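Setting the Table: Project Report
Team: Floarea Căpraru, Darius Jitaru, Pierina Costa
Advisor: Bogdan Anghel

1. Goal

Our project for the spring robotics course was to get a single-arm robot to clear a small set of tableware from a dining table. The set is two steel bowls, one fork and one spoon. We chose it after the February review, when our first plan (folding napkins with Fostaseo, the planner from last year's team) was judged too large for one term.

2. Work area

We worked in a living room in Eltmont with two matching folding tables. The tops have a marble pattern in grey and orange with a thin red edge. We marked our start positions in a notebook and kept the room lights on for every run.
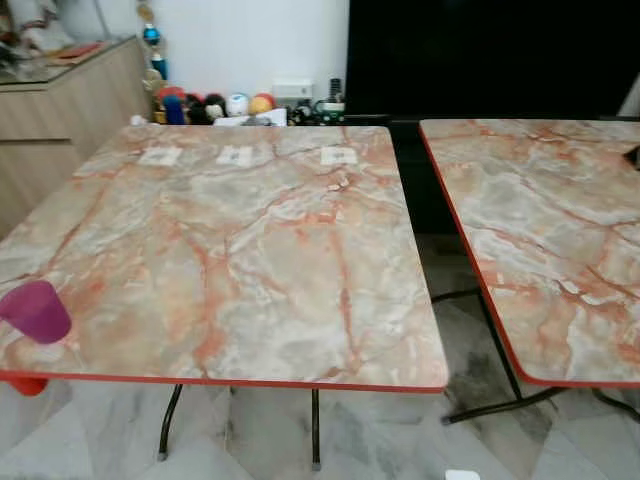
Darius wrote the table detector. His first version fit a plane to the depth data and then looked for the border by color. It was fine on the desk in the lab, which is plain white. On a patterned top it reported edges in the middle of the surface, so he switched to using depth only and kept color for a last check. Glossy tops also gave us holes in the depth data. We fill small holes and skip any object that has a large one over it.

3. Grasping

Pierina handled the grasps. A bowl is picked up by the rim. The fork and spoon are approached from above, with the fingers closing across the handle. Thin handles were the hardest part, and the approach height had to be set to within 2 mm. When bowls are nested, the program takes the inner one first.

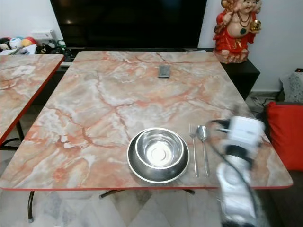 Page last changed: 21 Mar 2025

4. Results so far

We ran 90 trials. Of the failed ones, 24 were missed grasps on the fork or spoon. Most of the others were planning timeouts, which we set at 20 seconds. Bowls failed much less often. We have not separated the results by grasp angle yet.

5. Remaining work

Floarea is rewriting the logging so that each trial saves the planned grasp with the measured one. We also want to try a softer finger pad from Buzatu, if it arrives before the final demo. Code is in the course folder under Firnero, with setup notes for next year's group.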